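Lists > Small Screen > Umier > Series two

Reading time: 4 minutes

Re: [umier-list] The Gorkau theory holds up

On a rainy evening in April, Vlasta Tóth wrote:

> I've been through all of series two again and I'm now certain. Doctor Lundent
> never left Gorkau. Everything after the tunnel collapse in episode four takes
> place in his head while he lies under the rubble. Look at the evidence. The
> clock in the station office always reads the same time. His coat is torn in the
> tunnel and whole in the next episode. Inspector Sombatkul speaks to him in the
> hotel and not one other person at the table looks up. And the file number on
> the missing surveyor, 2,848, is the number on his own locker in the last shot.
>
> I don't see how anyone can watch the finale and still think he got out. The
> writers have as good as told us.

Vlasta,

I watched the finale again last night with your message open beside me, and I still think he got out.

Start with the coat. It's torn at the left shoulder when the roof comes down and it's whole when he walks into the hotel. Fine. But the hotel scene begins with the porter handing him his luggage, and there are six days between the two episodes according to the police log Sombatkul reads out. A man can change his coat in six days. In series one his scarf changes colour between the front door and the kitchen and I don't remember a theory about that.

The clock I'll half give you. It does read the same time in episodes five, six and eight. In episode seven it's behind the stationmaster's head and I can't make it out on my copy. It also reads that time in episode two, before anyone has been near the tunnel, so if a stopped clock means Lundent is dying then he was dying when he got off the train. My guess is that the set had a clock that didn't go.

As for the hotel table, the one place I think you're plainly wrong is that no one looks up. The widow does. She looks at Sombatkul, then at Lundent, and puts down her glass. It's very quick, and the shot goes to the window straight after. Ratree Wannasri pointed this out on the list when the episode went out and I didn't believe her either until I went back.

That leaves the number. I grant that 2,848 on the locker is deliberate, and I can't explain it. What I don't accept is that it can only mean one thing. The surveyor worked out of the same station. Lundent is given a room there and a key in episode three. Why wouldn't he have the dead man's locker? That's a nastier idea than yours, to my mind, and it goes better with what the second series is about, which is the railway company using people up and handing their things to the next one along.

My bigger trouble with the dream reading is what it does to the rest. Sombatkul gets two whole episodes that Lundent isn't in. She finds the pay ledger and works out that 583 men were on the books and only 300 were ever in the camp. She confronts the brother. None of that is anything Lundent knew or could have guessed at from under a heap of stone. If it's all in his head then she solves nothing, and the best scene in the series (the ledger scene, I won't hear otherwise) is a dying man making up sums. You'd need a far better reason than a clock.

I'm also wary of "the writers have as good as told us". They haven't told us anything. There's the one remark in the booklet about Gorkau being "a place you carry out with you", and that has been made to hold up the ghost theory, the twin theory and now this. Before series two we had a 3,000-word post here proving that the porter was Lundent's father – I believe it's still in the archive – and then the porter's father turned up in episode one, with a speaking part.

Could you check episode seven for the clock? Yours is the newer disc and it may be clearer. It's the scene with the telegram, just after the dog. If it shows a different time I think the whole station business falls down, and if it shows the same I'll say so on the list.

Ratree, if you're reading, do you still have your notes on who sits where at the hotel? I have the widow second from the left but that can't be right in the later shot.

12 replies | 3 shares

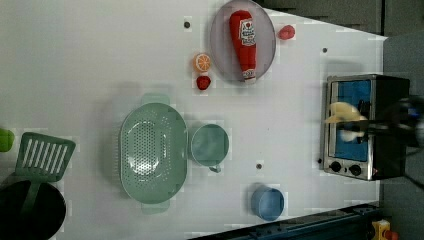

Ketchup, orange slice, strawberry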